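Gramier Steel Storage Bins

Open-topped bins for workshops, stores and packing benches

Product overview
Specification
Choosing a size
Care and cleaning
Delivery and returns

The Gramier is a plain steel bin with straight sides and an open top. It is made for parts, offcuts, fixings and anything else that needs to be kept together and picked out by hand. There is no lid and no divider in the standard bin. Both can be ordered separately.

We have sold the Gramier since we moved to the Sultov Road unit, and it has changed very little. The corners are now folded and welded where they used to be riveted, and the top edge is rolled over so that there is no raw steel where your forearm rests. Everything else is as it was, so new bins will sit on the same racking as old ones.

Specification

Material: mild steel sheet, folded and seam welded
Finish: grey powder coat, inside and out
Top edge: rolled, safe to handle
Base: flat, with four drain holes (blanking plugs supplied)
Handles: none on Small; recessed pair on Medium and Large
Stacking: empty bins only
Load rating: Small 19 kg, Medium and Large 30 kg
Guarantee: 5 years against weld failure

The load rating is for a bin standing on a flat surface or a full shelf. On open rails, where the bin is carried by its two long edges only, please keep to half the figure given.

Choosing a size

Small suits bench work. It fits within arm's reach and leaves enough room beside it to put a vice or a set of scales. Most customers use it for screws, washers, brackets and small castings.

Medium is the one we sell most of. It takes blocks, pipe fittings and boxed goods, and one person can lift it when it is part full. If you are replacing wooden trays on a standard bench, order this size first and see how you get on.

Large is for floor or low shelf use. It should not be lifted by one person when full, and we don't recommend it above waist height. A wheeled base called the Trarkero is sold for it, and the two can be ordered together at a lower price. The Trarkero has 3 fixed feet positions on each side, so the bin can be set forward or back to balance a long load.

If you are unsure, measure the longest item you want to store and add a hand's width. A bin that is a little too big is easier to live with than one where every piece has to go in at an angle.

Depth matters more than most people expect. In a deep bin the bottom layer tends to be forgotten, and stock that should be used first is used last. For anything with a shelf life, such as adhesives or rubber seals, choose the shallower option and use more of them.

Lining and dividers

Bare powder coat is fine for most parts. For polished or painted items we sell a cut-to-size rubber mat, 3 mm thick, that drops into the base and can be lifted out for washing. It also makes the bin a good deal quieter when parts are tipped in.

Dividers are steel, in the same finish, and slot over the rolled edge. They can be moved at any time without tools. They are not load bearing and should not be used as a handle or a step for another bin.

Felt linings have been discontinued. They held on to oil and swarf and were difficult to get clean.

Labelling

Each bin comes with a clip-on card holder for the front face. Adhesive labels stick well to the coating but can leave a residue after a long time in a warm room. Warm water and washing-up liquid will remove it. Please don't use a scraper, as it will go through the coating.
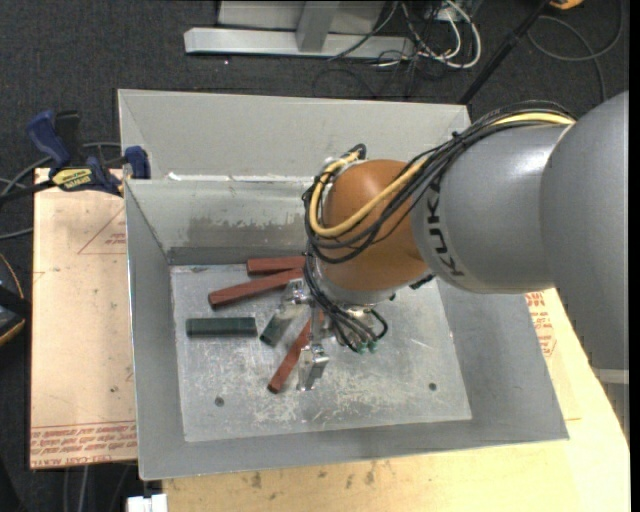

Custom colours are available on orders of 30 bins or more. Grey is held in stock. Other colours are coated to order and are usually ready in 5 weeks. Send us a paint reference with your order, or a sample if you are matching existing furniture, and we will post back a coated plate for you to approve before the run goes ahead.

Care and cleaning

Wipe out with a damp cloth and dry before refilling. Light oil will not harm the finish. Strong solvents and paint stripper will, and damage from these is not covered by the guarantee.

If the coating is chipped, touch it up before the bare steel has a chance to rust. A small bottle of matching paint is listed under Spares. Clean the chip, rub it lightly with fine paper, apply one thin coat and leave it overnight.

Bins kept outdoors or in unheated buildings should have the drain plugs taken out. Check under the mat, if fitted, as water can sit there unseen.

What customers say

"We changed over the whole of the fittings store in September. The rolled edge is much kinder on the wrists than our old bins. I would have liked handles on the Small." Imani Lyimo, stores manager

"Good solid bin. One arrived with a scratched corner and was replaced the same week. The card holders are a bit stiff to begin with." Wiroj Petchrat, Prasertsri Joinery

Delivery and returns

Orders placed before noon on Thursday go out that week. Small and Medium bins are sent by parcel carrier. Large bins, and any order with a Trarkero base, are sent on a pallet, and we will ring to arrange a time. Please tell us when ordering if there are steps or a narrow gate, as the driver can only deliver to the kerb.

Unused bins can be returned within 30 days in their original packing. Return carriage is paid by the customer unless the goods are faulty. Custom colours and cut mats can't be returned.

Spares

Drain plugs, pack of four
Card holder, single
Touch-up paint, grey
Rubber mat, Small, Medium or Large
Divider, short or long

Related products: Trarkero wheeled base, Gramier shelf rails, Gramier hinged lid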